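Miércoles, taller – cuaderno del Rolham

Seguimos con el ruido de la transmisión del buggy. A 70 km/h vibra todo el piso, por debajo nada. Cambiada la correa del variador por una Curnska: mejora poco. Helge dice que son los rodillos, yo apuesto por el rodamiento del eje trasero izdo.

- holgura en rueda trasera izda: sí, se nota con la mano
- fuelle del palier rajado, pedir dos
- aceite diferencial: casi 200 ml de menos, retén sudando

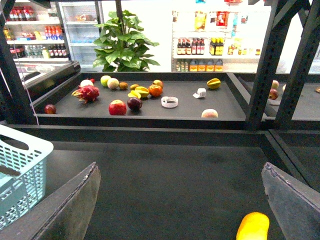 Desmontado el buje. Pista marcada, o sea que algo de razón tenía. Montado Prikier nuevo, tuerca apretada y pasador puesto. Ojo con el par, la tabla del manual viene mal en la pagina de los ejes, mirar la hoja que dejó Baiba Jankauskaitė en el cajón.

Presiones: delante 8 psi, detrás igual. Baiba quiere bajar a 5 para la arena de Bakilana, a mí me parece poco con esas llantas sin beadlock. Probar y ya veremos.

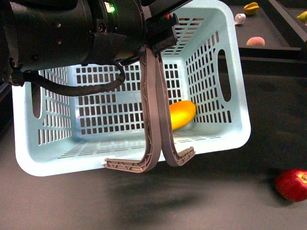 Prueba corta por la pista de atrás, 16:30. La vibración sigue pero menos, y ahora solo al soltar gas. Mirar crucetas – y los rodillos, vale, Helge. Falta tambien purgar freno trasero, pedal esponjoso.

Pendiente: retén, fuelles, limpiar filtro de aire antes de sacarlo otra vez.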